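About Linwood Automation Planning

We help schools, workshops and small factories work out what to buy before they buy it. Robots are exciting (we still get excited every time a new crate comes in!), and it's easy to fall for an arm and forget the table, the tooling, the floor space and the training days that go with it. Our job is to get all of that onto one sheet of paper.

We started in a rented unit in Grurkbridge with two desks and one very long spreadsheet. The spreadsheet is now called Sikora, it has 659 lines, and it covers everything from mounting bolts to service contracts. We've used it on 115 equipment plans so far, and we add to it whenever a client asks us something we hadn't thought of.

Trying it on the bench

We love this part. Before a quote goes to anyone's finance office, we like to see a task done in small, with simple parts on a plain board. Colored blocks are cheap, and a morning with them can change a budget quite a bit. Does the job need a gripper, or will a single finger pushing things along do? How much reach do you really need?
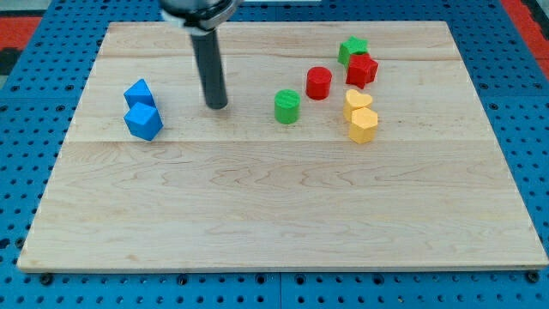 How a plan comes together

We visit, we watch the work, and we ask what you'd like to be doing in two years. Then we write up a starter budget and a fuller one, with running costs in both. Most plans go out within 93 days of the first visit. The longest piece is usually power and floor loading, so send us your building drawings early if you have them.

The Fukberg room

Our demo room is named for the old Fukberg mill next door. Clients are welcome to bring their own parts and stay for the afternoon. October fills up fast with school budget visits, so book ahead for those.

Page updated 19 January 2018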